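Painted or bare hubcaps for winter?

Kokov_wagon
Joined the board in June, first real question. The car is an older wagon on 15 inch steel wheels with plastic covers. Two of the covers are scuffed down to the black and one has a split near the valve hole. A shop in Udlow quoted me 400 for a set of used alloys with decent tires. Or I can leave the covers off, paint the steels and be done with it. What would you do with a car that has 20 months left in it at best?

rendus582
Paint the steels. Wire brush, rust converter, primer, two coats of satin black. Leave the covers in the garage until you sell.

Arūnas Ķēniņš
I disagree with leaving them off. The covers keep road salt off the lug nuts. I ran bare steels for two winters and had to cut one nut off on the side of the road. Put the good covers on the side that faces the curb if looks bother you.

rendus582
Covers don't keep salt out. They have holes in them. What they do is hold wet slush against the wheel, and then it sits there. Your nut seized because it was overtightened or had no cap on it.

Arūnas Ķēniņš
It was torqued by hand, by me, with a torque wrench. I have had no trouble with covers on since then. Same car, same roads.

sunroof_leak
You are both partly right. It depends how often the car gets washed. If you rinse the wheels every week or two it makes no difference. If you never wash it, take the covers off in March and look at what is behind them.

Kokov — are yours the kind held on by a wire ring or the kind the lug nuts hold? If it's the ring kind, check the ring before you buy anything. A lot of covers get thrown out when the ring is the only thing wrong.

Kokov_wagon
Ring kind. One ring is bent, I think. I got it mostly straight with pliers but that cover still rattles over 30 mph. The split one is past saving.

Arūnas Ķēniņš
Zip ties through the spokes, two per wheel, black ones. Cut the tails short. It looks fine from ten feet.

rendus582
Zip ties are how you end up cursing in the rain with a flat tire and no knife.

Arūnas Ķēniņš
Keep a knife in the glove box. You should have one in there anyway.

sunroof_leak
Before you zip tie anything, check the clips on the edge. If a few are broken the cover will walk off whatever the ring is doing. Look at the tabs at the rim on this one:

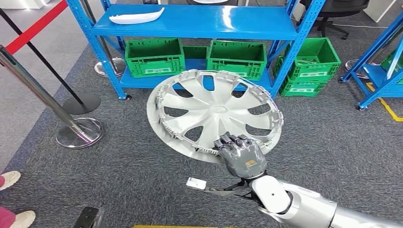
Silver plastic cover, clips around the outer edge

Compare yours to that all the way around. If you have gaps, look for a used single. Sellers want silly money for a full set, but singles are cheap.

Kokov_wagon
Thanks. Checked in daylight and the rattling one is missing three clips next to each other. The two scuffed ones have all of theirs.

rendus582
So you are now shopping for two covers for a car you want to get rid of. A can of paint is still cheaper.

Kokov_wagon
My wife will not drive it with bare steels, so I'm looking for two covers. I'll paint the wheels behind them while they're off.

Arūnas Ķēniņš
Good plan. Dab of anti-seize on the hub face, none on the studs.

sunroof_leak
Retorque after the first 50 miles too. Fresh paint under the nuts can settle.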